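Jun 4, 2023
By the Porasska newsroom

Wrist camera comparison on soft goods moves to second round

Porasska has finished the first round of a bench comparison between two wrist cameras for cloth handling, run on the same arm and the same two-finger gripper. The units are the Pena, with a rolling shutter, and the Lengyel, with a global shutter. Each was used for 188 grasp attempts on household textiles, with gripper force and arm speed held at the same settings.

The controller takes its grasp point from the last usable image before the fingers close. Folds, hems and printed fabric are all left in view during the approach, and the cloth is not flattened between attempts.
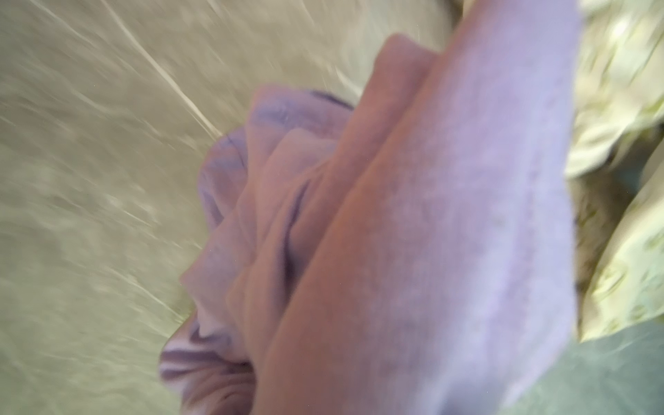 Blur during fast wrist moves remains the main source of rejected images. Exposure was capped at 3 milliseconds for one part of the round and left on automatic for the rest. The capped setting gave sharper hem edges but more noise in shadowed creases, and the fold detector had to be retuned for it.

Round two will add the Wolletti controller, which slows the arm over the final 7 centimeters of travel. Lighting will be fixed at 700 lux. Results are due in November.

Contact | © 2023 Porasska | Back to top

This site uses cookies to measure traffic. Accept | Settings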